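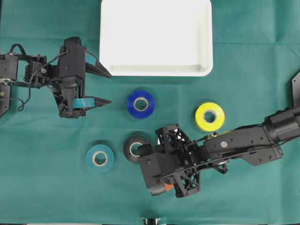

Irkach Workshop Tips: Preparing the Table for Recording

Operators who collect demonstrations for the Triltetti learning system are asked to observe the following practices at the sorting table.

Iron or stretch the cloth before the Monday session. Light creases are acceptable; raised folds can catch a finger of the gripper and spoil the example.

Place the tray first and leave it empty. Rolls of tape should lie flat on the cloth, with enough room between them for an open gripper to come down. Change their positions after every episode - a system that always finds the blue roll in one place will learn the place and ignore the roll.

Include colors that are hard to tell from the cloth. Teal tape on green is a useful case and should not be left out.

Check the tape pads on the fingers at the start of each shift and replace any that have begun to lift. Loose cable near the wrist should hang clear of the rolls through the full reach of the arm.

Move both arms at an even pace. If a roll is dropped, continue and mark the episode as a recovery - do not delete it. The present set holds 2838 episodes, of which 201 are recoveries.

Questions about labeling may be sent to Vsevolod Antoniuk.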